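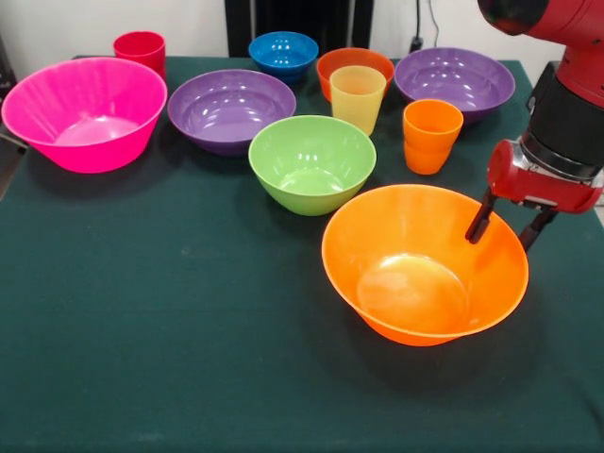 **To:** Bondton small grants office
**From:** Walid Akl, Coltow Community Kitchen
**Re:** Tableware for the children's lunch room, progress to the end of December
**Grant number:** 3026

The lunch room has been serving on the new tableware since the start of the month. This report covers what we bought, how it is being used, what we have spent, and what is left to do before the grant closes.

## Tableware

We bought plastic bowls and cups in mixed bright colors from Nijs, a catering supplier we have used before. The bowls come in several sizes. The large ones, in orange and hot pink, are for salad, bread and cut fruit, and go in the middle of the table so children can serve themselves. The lime green is a medium bowl and has become the usual one for pasta and rice. The purple bowls are wide and shallow. We planned to use them for soup, but the younger children spill from them, so they now hold sandwiches and snacks. The small blue bowls are used for sauce and raisins.

The cups are in red, orange and yellow. The yellow ones are tall and slightly tapered, and the orange ones are wider. The younger group gets the wide cups and the older group gets the tall ones. This was the kitchen team's idea and it has worked well enough that we will keep it.

In the application we said we would buy one color per table. We changed this after the first order. Mixing the colors by size means a child who is sent to fetch "the big orange one" comes back with the right bowl, and setting up goes faster. I wrote to your office about the change at the time and was told it did not affect the terms.

## Table covers

The dark green cloth covers are in use on all tables. They hide marks better than the white ones did and the bowls are easy to see against them. They go to the laundry at the end of each week. Two came back with loose hems and have been sewn again by our own staff, at no cost to the grant.

## Use so far

We are serving 90 children on a full day, in two sittings. The first sitting starts at 11:30 a.m. Set-up for the second used to run late while we washed dishes from the first. We now have enough sets to lay both sittings without washing in between, and the second has started on time every day since the change.

Breakages were the main reason for applying. We have had none to report. One large bowl has a scratch on the base and is still in use.

## Spending

The grant is $4,000. The tableware and covers are paid for in full. The remaining money is set aside for shelving and for 25 extra cups, which are on order. Copies of all invoices are attached.

## Still to do

- Put up the shelving in the back room. Jokadard has given us a fitting date in the new year. Until then the bowls are stacked by size in crates, and the crates have to be moved to reach the freezer.
- Label the shelves by size and color.
- Buy lids for the large bowls if the budget allows. Nijs does not stock lids in that size, so we are asking elsewhere.
- Collect comments from parents. The form has been written and will go home with the children in the first week of term.

I will send the final invoices with the closing report once the shelving is in.

Walid Akl
Kitchen Manager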